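Robots doing the laundry: our trip to Cenine

Well, what a day out that was! Thirty-eight of us squeezed onto the coach to Cimonport on Tuesday for the open day at Cenine, and I'm still talking about it to anyone who'll stand still long enough.

We were met at the door by Mamta Awasthi, who runs the household robots side of things, and she split us into two groups. My lot went upstairs first for tea and a talk (a bit long, if I'm truthful, and the chairs were hard) about why chores are so difficult for a machine. A car factory puts the same part in the same place all day long. Your kitchen doesn't. Socks are the worst, apparently. I could have told them that.

Then down to the demo rooms, where you could get right up to the tape and watch. The one everybody crowded round was the laundry. The robot has a gripper with two long grey fingers, and there's a little camera up by the wrist so you can follow on a screen what it sees as it works. Dimas Kusuma was looking after that room and he was ever so patient with us. I asked him what the hardest bit was and he said doors, every time. Each make has its own catch, and the glass is shiny and throws the light about, so the robot can get in a muddle over where the edge is. They've been practising with up to 56 different loads, towels and jumpers and soft toys and all sorts.

Jean wanted to know if it could iron. It can't. She was very disappointed and told him so.

You were allowed to have a go at steering an arm yourself with a pair of handles, two minutes each. I managed to pick up a sponge and then dropped it on the floor, but I did get a round of applause! The queue was long by then, so if you go next time, do that bit before your tea.

Coach home at 6, and chips in Hinojosa on the way for those who wanted them. Thanks to Pauline for sorting the tickets.

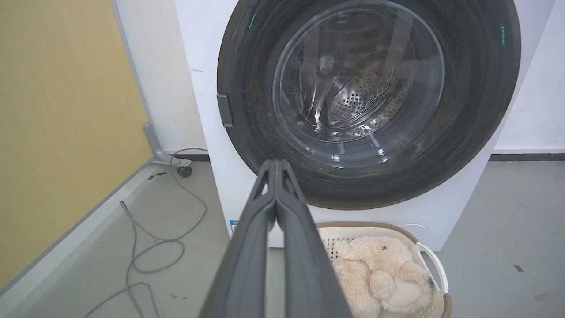
Next outing: Kostum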